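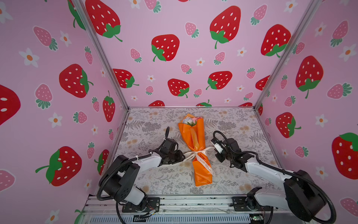

Hand-tied bouquet (wrapped)

A wrapped bouquet is a bunch of cut or artificial flowers held together at the stems and rolled into a sheet of paper, usually closed at the waist with a ribbon. I've been keeping this entry going for a few years now, and I still get a little thrill when somebody writes in to argue about the definition! For my purposes, the wrap has to be part of the gift. A bunch in a clear supermarket sleeve doesn't count in my book (you may disagree, and the comments page is open).

Names and related forms

Florists I've talked to use "hand-tied" for the way the stems are gathered and "wrapped" for what goes over them, so a bouquet can be both. A presentation bouquet is longer and made to be carried across the arm. A posy is short and round. A nosegay is a posy that somebody wants to charge more for, or at least that's how my aunt explained it to me. The shape I mostly write about here is the cone, wide at the flower end and narrow at the stem end, and it's the one most people draw if you ask them to draw a bouquet.

The paper

Kraft paper is the old standby and it's still lovely. Tissue is softer and tears if you look at it wrong. Then there's the matte colored sheet, often sold as Korean-style wrapping, which holds a fold well and doesn't mind being handled. Some of these sheets are plastic-based and some are real paper, and the label doesn't always say, so wet a corner if you care about recycling.

Color is where people get nervous, and I wish they wouldn't. The usual advice is to pick a quiet wrap, cream or gray or pale pink, so the flowers do the talking. I followed that for ages. Then I tried orange and never really went back. Orange around pink roses sounds like a fight, but the two are closer relatives than you'd think, especially if the pink leans toward coral, and a cool white or a pale blue flower tucked in beside them keeps the whole thing from getting too sugary. A matte sheet also changes a lot with the light. The same piece can look nearly yellow where it's bright and go deep and rusty down in the folds.

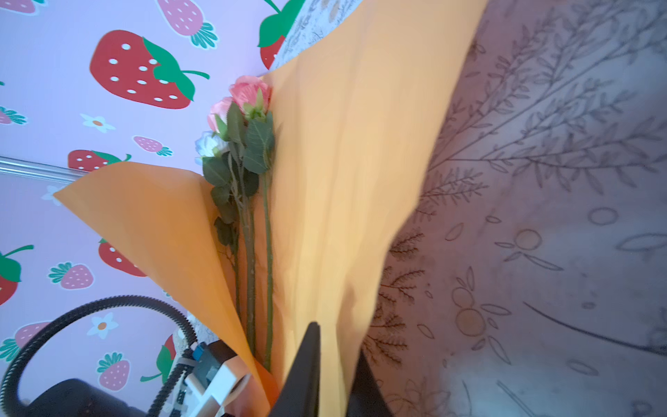 Pink roses and a white bloom in an orange cone wrap, with serrated green leaves between the paper flaps.

Folding the cone

There are more folds than I could ever list, but the basic one goes like this. Lay the sheet in front of you like a diamond, with one corner pointing away. Set the flowers down the middle with the heads just short of that far corner. Bring one side across the stems, then the other, and pinch everything together at the waist. Let the top edges fall open. If one flap wants to curl outward, leave it alone, it looks better than anything you'd do on purpose.

A deep cone hides most of the arrangement, and I'm fond of that. You get a few heads peeking out of the opening and have to tip the bunch toward you to see the rest. It's also kind to your budget, as three good flowers with plenty of leaf will fill a narrow opening nicely. A shallow wrap shows everything and wants more stems, plus a second or third sheet behind to give it height.

Makis Chrysikopoulos, whose little folding guide for Geum got me started on all this, pleats the back sheet before he lays it down. I've tried it 13 times by my own tally and managed it twice. His bouquets stand up like fans. Mine look like I sat on them (but in a charming way, I tell myself).

The ribbon

Satin is the classic and cream satin goes with nearly everything. You want the bow at the waist, where your hand would naturally go, and long tails running down over the paper. Cut the ends on a slant so they don't fray so fast.

Printed ribbon is its own small world. The lettering is usually a short, cheerful phrase repeated along the length, such as "Thank You," "Best Wishes" or "Love Yourself," often in English wherever it's being sold. Tradus used to carry one with the words so close together that you could never tie a bow without chopping a message in half, and I own five rolls of it because it was on sale. With any printed ribbon, check which side the words are on before you tie. Satin is only shiny on one face and the tails love to flip over. A half twist under the knot brings the printed side back to the front.

Fresh or artificial

This entry covers both, and I've had some stern mail about that. Fresh flowers smell wonderful and need water, so a fresh wrapped bouquet has either a damp pad around the stem ends or a short life ahead of it. Take the paper off when you get home, trim the stems and put them in a vase.

Artificial ones can stay in the wrap for good. The better sort have layered petals with a bit of color change in them, a proper green calyx under the head, and leaves with toothed edges and lighter veins. Cheap ones tend to give themselves away at the stem, which is one more reason to like a deep cone! They also come out of the box squashed. Open the petals gently with your fingers, bend the leaves outward, and turn one flower a little away from the others so they aren't all staring at you. I got a box of Mernix stems last December that looked hopeless until I'd spent an evening fussing with them.

Keeping and storing

Lay a wrapped bouquet down on its back with the bow facing up, or the ribbon gets crushed. Keep colored paper out of strong sun, as orange and red sheets can fade. Dust artificial heads with a soft makeup brush. For longer storage I use a Dostska shirt box with tissue loosely balled up inside the opening of the cone.

See also: Posy; Gift wrap; Ribbon, printed; Rose, artificial

Entry last revised 26/03/2025. Corrections about ribbon are especially welcome.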